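Last updated: June

Sorting and Folding at the Hendricks Room

We spent a morning at Hendricks working on the clothing pile for the Savetier exchange. The rack and shelves now hold more than 570 pieces, and the light summer things were the last to be folded. Reshma Pillay wrote the notes and Kha Ngô kept the tags straight. A few pictures from the folding table and the floor near it follow.

The room has carpet and plenty of outlets. We ask people to keep bags off the floor near the cords. 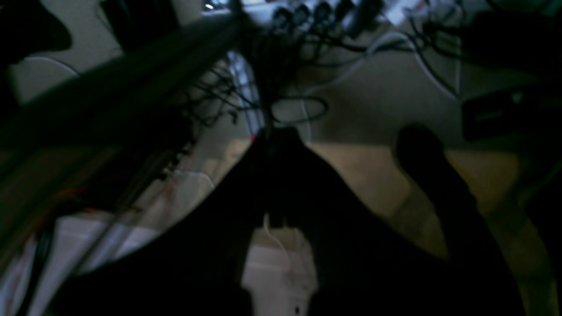
Do clothes need to be washed before they are dropped off?

Please wash and dry everything at home first. We have no laundry at Hendricks, and damp items go back to the owner.

Tops made of thin cloth take longer than jeans or sweaters. They slide, and the folds do not hold until the piece is flat on the table.
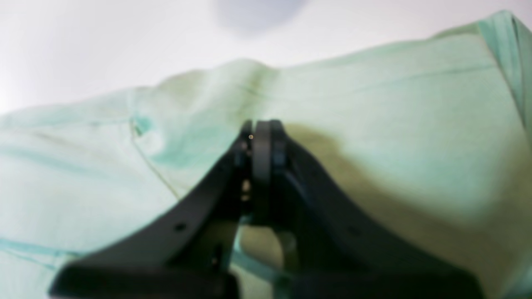 Mint-green garment, still rumpled.

Zofia Domański sorted by size before anyone folded. Adult sizes go on the left shelves and children's sizes on the right. Anything with a stain or a missing button goes in the Flalter bin for mending.
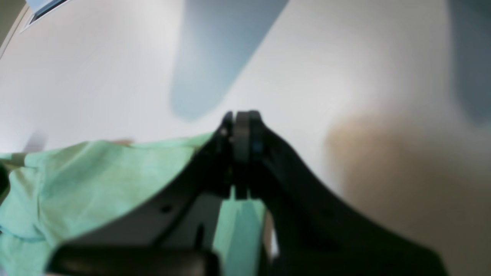
Color comes second, after size. Dilek Ekinci set up the color order last year and we still use it: whites, pale shades, brights, darks. A cloth like the mint one, with sea-green showing in the creases, counts as a pale shade. Prints go by their background color.

Shelf space is 4 stacks to a shelf. Ruan Venter measured the stacks and asked for narrower folds on long pieces.

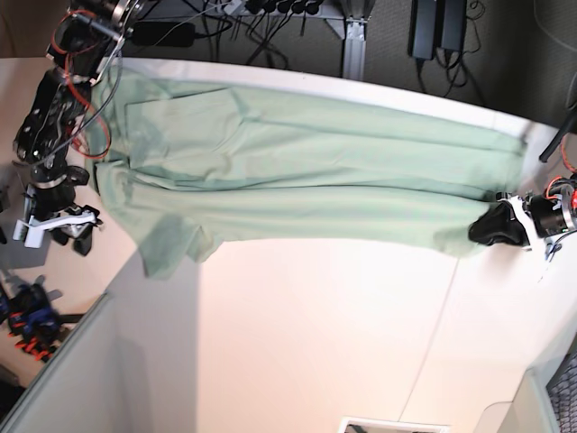
Long pieces get folded lengthwise before anything else. After that, fold in thirds and place the piece with the closed edge facing out. With thin fabric, look at the bottom first. The hem on the sage-green one hangs unevenly below the layers, and it should be lined up before the next fold. Tags go on last.

Contact: Reshma Pillay, Hendricks front desk | Copyright Savetier Exchange | Back to top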